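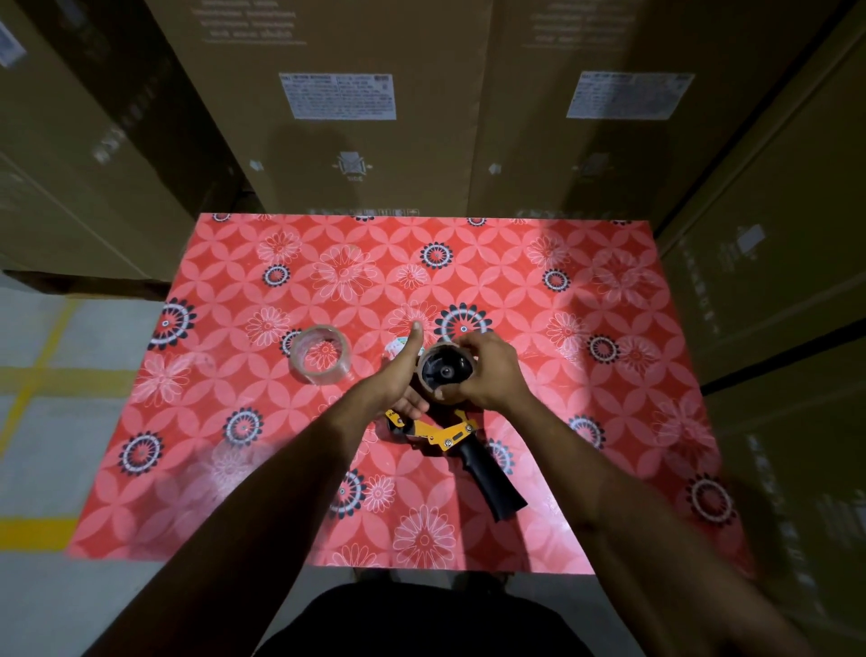

flirkthorpe-plums

Fruit size and yield records from the plum thinning trial at Flirkthorpe, with a smaller and grumpier set from Dristley. Version 2, released December 1, 2023. Version 1 had the Dristley weights in the wrong column and is best forgotten.

14 shares | 3 comments

What is in it

One row per tree per pick. There are 90 trees in six rows, all the same variety on the same rootstock, of which 54 were hand-thinned and the rest left to their own devices. Plums left to their own devices set far too much fruit and then break a branch, and you will find that in the notes column, sometimes in capitals.

Files

trees.csv: position, treatment, trunk girth
picks.csv: date, tree, weight picked, fruit count, notes
weather.csv: hourly readings from the Uver logger by the gate
README: you are in it

picks.csv has 16 columns. Four of those are different people's ideas of what "ripe" means, and we have kept them all to preserve the peace.

How it was collected

Fruit was picked into numbered trays, weighed on the bench scale and sized with a ring gauge. Picking ran through to September. Each tree was picked until it was bare or until the wasps had made a stronger claim. Windfalls were weighed separately and are marked W. A lower-case w means the picker thought it was a windfall but had not seen it fall. 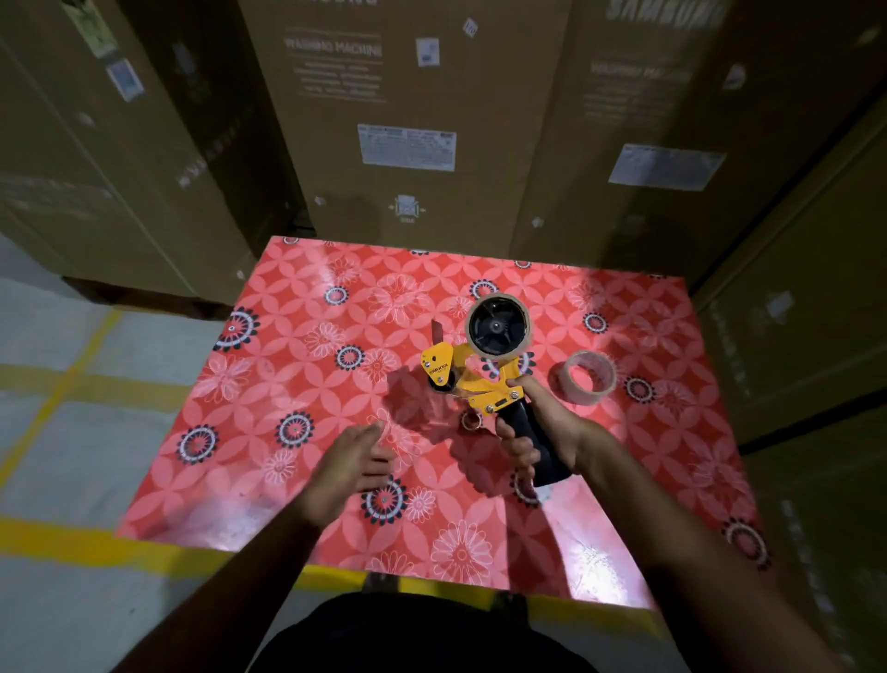 Tape dispenser with the yellow frame, on the flowery table.

Thinning followed the Pelkonen spacing, a hand's width between fruits. Whose hand was never settled. If you are modelling fruit size, put "thinner_id" in as a factor and see how much of your lovely treatment effect survives.

Known problems

The Uver logger stopped twice. The gaps are left blank, and please don't fill them from the Dristley readings, which come from the other side of a hill and a different sort of weather altogether.

Row 4 has a badger run through it. Low branches there carry less fruit than they ought to.

Trunk girth was measured in inches on the first morning and in centimetres after lunch. We have converted the ones we are sure about. The others have "girth_ok" set to 0.

Tree 31 is a pear. It stays in trees.csv so the numbering works, and has no rows in picks.csv.

Using it

Free to use for teaching and research, with a mention of Flirkthorpe and the version number. Dates are day first. Weights are in grams, blanks mean not measured, and a zero means someone looked and there were no plums. Corrections are welcome through the issues page, ideally with the tree number.

We use cookies to remember your settings. Accept | Manage
Get our orchard newsletter by email. Sign up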